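Budget for the Second Year First
by Dalia Sproģis

Every October I get the same kind of phone call. Somebody who runs a laundry, or a linen service, or a small warehouse that folds and packs things for hotels, has been to a trade show and come home with a folder. In the folder is a quote for a two-armed robot, and the quote has one big number at the bottom, and the person on the phone wants to know if the number is fair. I always say it probably is, and then I ask what else is in the folder, and there's usually a little silence.

I like these calls, I should say. I spent a long time doing the purchasing at Pasaribu, where we washed and sorted linens for a good part of the county, and I've been the one with the folder. So please take all of this as coming from a friend who has already signed the wrong order form once (well, twice, if you count the steam tunnel, but that's another story).

My opinion, after all these years, is that small businesses should stop planning for the purchase and start planning for the second year. The purchase takes care of itself. You'll haggle over it, your banker will look at it, your brother-in-law will have something to say about it. The second year sneaks in through the side door. It's the spare fingers for the grippers, the cables that rub where they loop past an elbow, the afternoon a week that your best floor lead spends with the machine when she used to spend it with the new hires.

When we bought our first sorting arm from Dristetti, I had set aside a tidy sum for the machine and 300 dollars for what I called "bits." I really did write the word bits. By spring we had spent 984 on gripper pads alone, and I had to go upstairs and explain it with my tail between my legs. There was nothing wrong with the pads, mind you. We were running rough cotton and wicker past them all day long, and they wore the way a shoe wears. I simply hadn't asked.

So ask! Ask the salesperson what a pair of fingers costs and how long they take to arrive. Ask whether the cables are something your own people can change. Ask who picks up the phone at six in the morning, when your first shift is standing there with its coffee. Sindasico, to their credit, sent me a price list for every small part before I had even finished the question, and I've thought kindly of them ever since.

The other thing I'd plead for is a trial with your own goods. A demonstration with a stiff cardboard box tells you very little if your day is made of baskets and cloth. Soft things bunch and woven things bend, and you want to find that out while it's still somebody else's machine. Put money in the plan for it, too. We paid Kindimus 429 dollars for five days of trial time, and I have never spent money better, even though we ended up buying elsewhere. 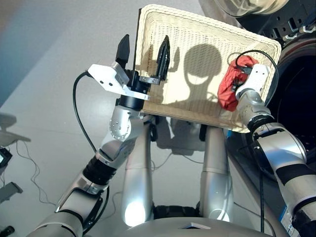
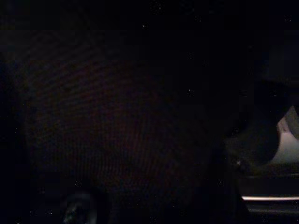
Write down what you learn in those days while it's fresh, and let the people who do the job now do most of the writing. They'll notice which items slow things down and which corner of the room is too dim to work in, and they'll tell you if the table is the wrong height. Half of what went into our second budget came from a spiral notebook that hung on a string by the folding station, and I still have it in a drawer at home.

Then take your list back to the quote and start adding lines under the big number. If the total still makes sense to you, go ahead and buy the thing with a happy heart. If it doesn't, wait a year, keep the folder, and call me next October. I'll pick up.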